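We use cookies to remember your settings. By staying on this site you agree to that. OK / Read more

Adik home seismometer - owner's guide
Section 4: Placing, leveling and first readings
Last updated Thursday, April 26, 2012

By now you should have the Adik unpacked, the mass unlocked (section 2) and the Gedis software on your computer (section 3). If the red transport screw is still in, stop and go back. I have forgotten it myself on two separate units and both times I spent an evening blaming the cable.

I wrote this part after setting up my own station on the east side of the hill, where we get small volcanic tremors a few times a month and a good many trucks. If you live somewhere quieter you can be lazier than I am about some of it.

4.1 Picking the spot

1. Go to the lowest floor you have. A concrete slab that sits right on the ground is best. A basement is great, a garage is fine, an upstairs bedroom will mostly tell you when somebody walks to the bathroom.

2. Stay away from the washing machine, the furnace and the fridge. Big trees close to the wall are bad too, they rock the ground when it blows and you'll get long lazy waves on the trace all night.

3. Check that the signal cable reaches. The one in the box is 50 feet. You can join two of them for a total of 100, and past that the signal gets so noisy I wouldn't bother.

4. Sweep the floor. Really sweep it! A bit of grit under one foot will keep the thing creeping for days.

Note: carpet does not work. Neither does carpet with a paving slab on top, which was my first idea.

4.2 Setting it down and leveling

1. Put the three feet on the glass discs that came in the small bag. Clear side up or down, doesn't matter.

2. Turn the whole unit so the N arrow on the lid points to true north. A phone compass gives you magnetic north, so look up the difference for your town and correct for it. Get it within a couple of degrees and be happy.

3. Look at the bubble. Turn the two front feet first, a little each, until it sits in the middle left to right. Then use the back foot.

4. Tighten the lock rings with your fingers. No pliers. The threads are soft brass and I've stripped one.

5. Look at the bubble again. It will have moved. Go back to step 3 and do it over, smaller turns this time.

CAUTION: Do not lift the unit by the lid. The lid is only held on by clips and the mass swings free underneath. If it drops you will bend the hinge and there is no fixing that at home.

4.3 Letting it settle

Put the foam cover on and walk away. The Adik needs to come to the same temperature as the floor, and in my basement that takes most of a day. The manual from the factory says it's happiest at 70 degrees, but mine lives a lot colder than that in winter and gets along okay. What it hates is change, so keep it out of any sunny patch and don't aim a heater at it.

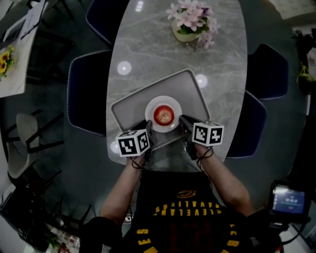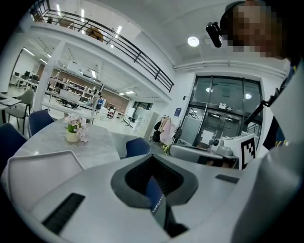

Santeri Mäkelä wrote to me after trying the first version of this guide and said his trace wandered off the top of the screen every afternoon for a week, leveling or no leveling, until he taped the edge of the foam cover to the floor all the way around. It was only a draft from under a door, he said, and I ought to put the tape in the instructions instead of leaving people to find it out. So, step one of what follows is his.

1. Tape down the bottom edge of the foam cover. Painter's tape is plenty.

2. Leave it alone until the next day. No peeking under the foam!

3. Open Gedis, choose Station, then Live Trace. You want a thin fuzzy line near the middle. A thick band means noise, and a flat line with no fuzz at all usually means the cable isn't pushed in.

4. If the line is sitting high or low, click Center Mass and wait for the little wheel to stop. Mine took 34 seconds the first time and I was sure it had crashed.

5. Set the sample rate to 100 per second. You can go down to 50 if your computer is old or your disk is small, and for distant earthquakes you won't see much difference. For local volcanic stuff I'd keep the higher one - the sharp little starts are what you're after.

4.4 The stomp test

This is the fun one, and if you have kids in the house they'll want to do it.

1. With Live Trace open, have somebody stand across the room from the unit and jump once.

2. Watch for a spike that dies away quickly. It should show on all three lines, Z, N and E.

3. If one line stays quiet, go to Settings, Channels, and see whether it's switched off. On my copy E was off from the start and I have no idea why.

4. Right-click the spike and mark it as Local Noise so it doesn't get sent up with your data later.

Note: a good stomp can look a lot like a small shallow quake to the automatic picker. The first event I ever reported was my own laundry basket going down the stairs.

4.5 Sharing your station (optional)

If you'd like your readings on the Tellari map with everyone else's, fill in the form under Station, Share. You'll need your latitude and longitude, the floor type, and a short name. Mine is Moroz, after the street. Sarahí Ledesma goes through new stations by hand, so it can take until the weekend before your dot shows up.

CAUTION: Your dot is a public one. If you don't want your house on a map, tick Round My Location, and do it before you press Send. Changing it afterward means an email and a wait.

CAUTION: The Adik is a hobby instrument and so is the map. Please don't use either one to decide whether to leave home during an eruption or after a big shake. Listen to your local emergency service for that and look at the squiggles later.

I'll have the section on reading volcanic tremor up sometime in May. It's half written and the screenshots are all from the old version of Gedis, so those need doing over.

Related pages
- Section 2: Unpacking and the transport screw
- Section 3: Installing Gedis
- Truck, tree or tremor? Reading your first week
- Replacing a stripped leveling foot
- Keeping the clock right when the internet is down

Contact | Copyright 2012 | Back to top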